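The bell at Pellunness had been silent for 25 years when Cletus Ridgeway was asked to look at it. The letter came in November from the parish office in Holloway, two pages typed on one side, and it offered him 200 dollars and his meals.

He took the early bus. The church stood past the grain elevator on the north side of the road, a brick building with a square tower and a slate roof that had been patched with tin. The priest was away at Claltelar for a funeral. A boy of twelve or thirteen let him in through the sacristy and gave him the tower key on a loop of string.

"My grandmother says it's cracked," the boy said.

"Did she see the crack?"

"No. She heard it."

Cletus went up. There were 52 steps, as the letter had said, then a ladder and a trapdoor swollen tight in its frame. He hit it with the heel of his hand until it lifted. The bell chamber smelled of pigeons. He set his lamp on the beam and waited for his breathing to settle.

The bell had come from the Stodent foundry and the name was cast on the shoulder in plain letters. Under it was a line of Latin and under that a list of the families who had paid. One of the names had been filed off. Whoever did it had taken his time and left the metal smooth.

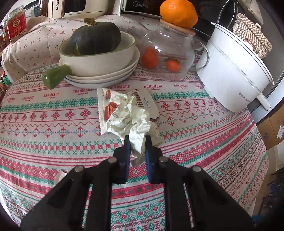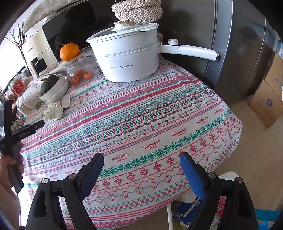
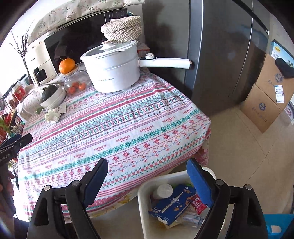

Vol. 3, page 52

He ran his thumb over the place and then got on with the work. He cleaned the lip with a rag and kerosene and went over it with the lamp held low. He went over the waist and the crown the same way. When he was done he took the wooden mallet out of his bag and struck the bell once, lightly, on the side away from the road.

It rang. The note was a little flat, but it was clean and it went on for a long time.

The boy was waiting at the foot of the stairs with his cap in his hand.

"That was it," he said.

"That was it. The bell is sound. The clapper bolt has been taken out, that's all. Somebody unscrewed it and tied the clapper up with wire."

"Who did?"

"I couldn't tell you."

The boy's grandmother gave Cletus his dinner in her kitchen, pork and boiled potatoes, and stood at the stove while he ate. She asked him what he had found and he told her about the bolt. He didn't mention the name. She wiped the top of the stove, which was clean already.

"It was cracked," she said. "Everyone heard it, the day they buried my husband's brother."

"Yes, ma'am."

"Father will want it rung for Christmas."

"He'll need a new bolt. I can have one made and send it on the bus."

She went into the front room and was gone for some time. He finished the potatoes. When she came back she put something down next to his plate wrapped in a piece of flannel, and he knew the weight of it from the sound it made on the wood. The threads had been oiled. There was no rust on it anywhere.

"You could say you found it on the floor up there," she said.

Cletus folded the flannel over again and put it in his coat. Then he asked her if the tower was still unlocked, and she sent the boy to see.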